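2020-08-02

朝六時に起きた。窓を開けて寝たので、少し喉が痛い。コーヒーを淹れて、昨日の残りのパンを焼いて食べた。

午前中は畑。トマトの下葉を取り、きゅうりを10本収穫した。曲がったのが多いが、味は変わらない。インゲンはそろそろ終わりで、抜いたあとに何を植えるか決めていない。去年は11月まで小松菜を採ったので、今年もそれでいい気がする。種はまだ袋に半分残っている。

水やりのホースの継ぎ目がまた漏れていた。春に替えたばかりの部品だ。Smitsの店に電話したら、在庫はあるが夏休みで22日まで閉めるという。それまではテープでしのぐ。

昼はきゅうりと豚肉の炒めもの。酢を入れすぎた。

午後、リースベト・ティメルマンスさんからメールが来た。読書会は秋までオンラインで続けるそうだ。次の本はまだ128ページまでしか読んでいない。登場人物が多く、誰が誰の兄なのか何度も前に戻って確かめている。紙に系図を書いたら少し楽になった。

三時過ぎにヴィム・ワウテルスさんが自転車で寄った。庭先で立ったまま三十分ほど話す。奥の部屋を片づけて書斎にするらしい。壁を塗るのに下地がいるかと聞かれたが、古い壁なら塗ったほうがいいとしか答えられなかった。きゅうりを四本持って帰ってもらった。代わりに杏のジャムを一瓶もらった。

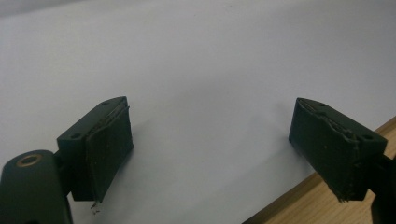 白っぽい面と、濃い緑の指先ふたつ。

夕方は家計簿をつけた。七月の電気代が先月より高い。扇風機を出したのと、冷凍庫の霜のせいだと思う。霜取りは明日やる。冷凍庫の中身を先に減らしたいので、夜は凍らせてあった鮭を焼いた。ジャムはまだ開けていない。

八時ごろから風が出て、洗濯物を取り込んだ。シャツが一枚、物干しの下に落ちていたので洗い直し。そのあと本を二章読んで、系図に三人書き足した。明日は霜取りのほかに、図書館へ返却に行く。自転車の空気も入れておくこと。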